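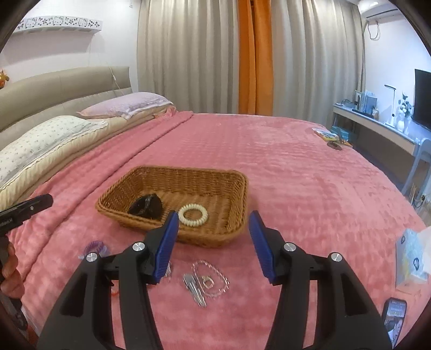

Hair accessories, a wicker basket and a pair of hand-held grippers at work on the bed.

I spent a good chunk of this week on the first batch for Jodell, our tidying project, and I'm happy to say it's growing! We now have 390 recordings of small things being picked up and put in a basket, all done by hand with two grippers. The plan is to hit 1,000 by November, when the folks at Henriques start training on them. (Wish us luck with that deadline.)

We began with chunky stuff like blocks and cups back at the Bullard office, and those got boring fast. Bedrooms are way more fun — and way harder.
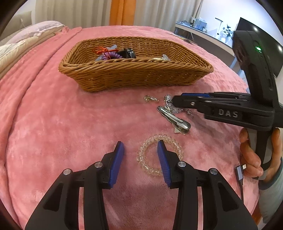
Choosing what to pick up has turned into my favorite part of the job. A learning system that only ever meets solid, boxy objects is going to have a rough time in a real home, so I keep pushing for things that are tiny or shiny or see-through. The clear spiral hair tie lying between the blue pads is my current pet item, and the long silver clip near it is right up there too. Both lie flat on plush fleece, and you have to come at them from just the right angle. I did a lot of practicing on clips like that before I let myself hit record!
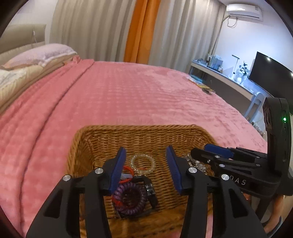 Betau, our sorting tool, got an update on 2019-10-05 and it's so much nicer to use. I can now tag a recording by how crowded the basket is, which used to live in a messy spreadsheet. A pile like the one with the purple spiral, the red-orange cord and the silver chain jewelry all in together gets the "crowded" tag, and those are the ones I want more of. Of the 390 so far, 362 have made it through checking, and the rest are waiting for a second look. Next up is a kitchen drawer, and I've already started collecting spoons.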